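Kokari Community Help > Printing and Scanning > Colour

Grey cast on scanned line drawings after changing the lamp setting

Asked in March. 3 answers. Status: answered

I scan pencil and ink drawings at 200 dpi on a Cludum flatbed. Until last month the paper came out white. Now the background is a pale grey, darker toward the hinge side. I've already cleaned the glass and run the calibration sheet twice. Lamp warm-up is set to 20 seconds, down from the default of 60, and I changed it at about the same time. Output is greyscale TIFF. Could warm-up time do this, or should I be looking at the lamp itself? The counter shows almost 2000 scans.

Answer 1 (accepted)

Warm-up time can do it. A cold lamp is dimmer at one end and the calibration assumes full output. Put the setting back to the default, power cycle, let the lamp run through one blank scan, and then recalibrate. Order matters. If you calibrate while the lamp is still cold, the error is stored and will show up in reverse once the lamp is warm.

If the gradient is still there afterwards, scan a plain white sheet, rotate it 180 degrees and scan it again. A gradient that stays on the hinge side is in the scanner. One that moves with the sheet is in the paper.

The counter reading is low for that lamp. I would not replace it yet.

Answer 2

had the same on mine, just raised the white point in levels and forgot about it

Answer 3

Raising the white point hides the cast but clips light pencil on the darker side. For ink only it is acceptable. For pencil, fix the calibration first.

Also check the lid. The foam backing yellows and thin paper lets it show through. A sheet of black card behind the drawing will tell you whether the paper is thin enough for this to matter.
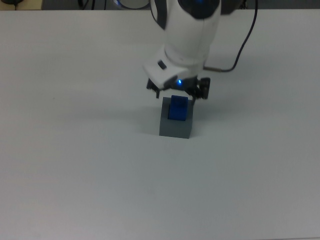

Wijesinghe Imaging Club, Cudunano branch: Scanning and Colour Help

Follow-up from the asker: default warm-up restored, blank scan, recalibrated. The gradient is gone. A slight cast remains on the thinnest paper, so I will try the card.

Was this page helpful? Yes / No
Related: Banding in greyscale scans; Choosing a bit depth for pencil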